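Procuramos 3 pessoas para testes de pega, Cindero

Olá! Sou a Macarena Garrido e preciso de ajuda com uma falha chata: as garras largam o rato do computador antes de chegar ao tapete. Os registos de março já somam 400 quedas.

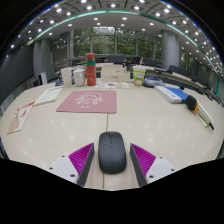 É preciso ter experiência com robôs?
Basta ter mãos pacientes e vontade de anotar cada falha, o resto ensinamos nós.

São sessões de 2 horas, pagas, à mesa de reuniões. Ah, e dedos sempre longe das pontas quando fecham!
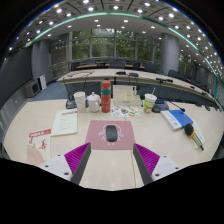
Unai Aranda acha que o erro está no sensor de força e pede que ninguém aperte mais para compensar. Eu desconfio do software (veremos!), por isso quero gente que repita o gesto sempre igual.
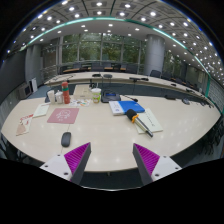

Quem notar um fecho brusco para logo e avisa-me. Candidaturas na receção da Cindero, ao cuidado de Macarena.

Recentes
Henda: aviso sobre paragens de emergência
Montes procura técnico de manutenção

Este site usa cookies. Aceitar | Recusar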